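Call for participants: Ulumance OS 7 field test (handsets and tablets)
Pluria, Device Software Group

Pluria is looking for 200 external testers for the next release of Ulumance, the operating system used on the Norine phone and the Huamán tablet. The test opens in July and runs for 17 weeks. Work is unpaid, remote, and takes three to four hours per week.

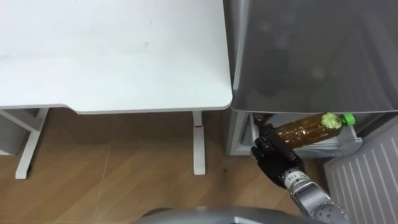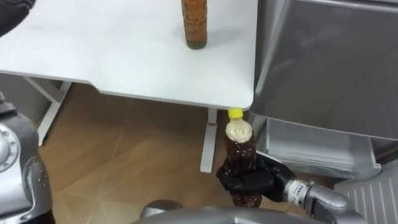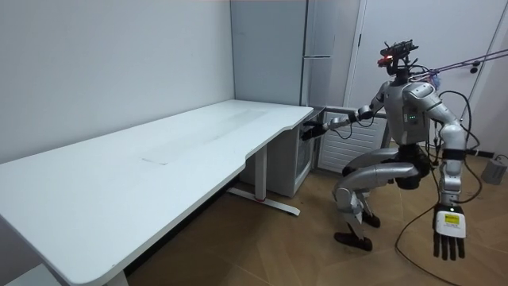

Desk and humanoid robot (last picture), Pluria.

Scope of the test

Version 7 replaces the update installer, the notification service and the power manager. The previous release closed with 2681 reports from external testers, of which 193 led to a code change before shipping. Most of those concerned battery drain after an over-the-air update, and the same area has priority this time.

Testers receive a new build every two weeks. Each build is installed over the previous one without a factory reset, unless the release note says otherwise. Rollback to version 6 is possible up to and including build 4. After that the storage format changes and a rollback erases all user data.

Requirements

— A Norine phone (second generation or later) or a Huamán tablet, in daily use, not rooted
— At least 12 GB of free storage
— A home Wi-Fi connection; cellular-only installs are not covered
— Willingness to leave diagnostic logging switched on for the full period
— Written English good enough to describe a fault and the steps that lead to it
— Age 18 or over

Programming experience is not needed. Applicants who use a screen reader, a right-to-left keyboard or two SIM cards are especially encouraged to apply, as these setups were thinly covered last time.

What testers do

Install each build within five days of release. Use the device as usual. File faults through the report tool on the device, one fault per report, with the log attached. A short questionnaire follows every second build. Testers who miss two builds in a row are removed from the group and their place goes to the waiting list.

Data

Logs contain crash traces, battery statistics, radio state and the names of installed apps. They do not contain messages, photos or call content. Logs are deleted six months after the test closes. Yesenia Cáceres is the contact for data questions and for requests to have logs deleted early.

How to apply

Fill in the form on the Pluria tester page. Have the model number and current build number at hand — both are under Settings, System, About. Selection is made by device model and region, so a complete form matters more than an early one. All applicants get a reply by email, including those placed on the waiting list.

Technical questions: Wilmer Bedoya, Device Software Group
Applications and accounts: Femke Wuyts, Tester Program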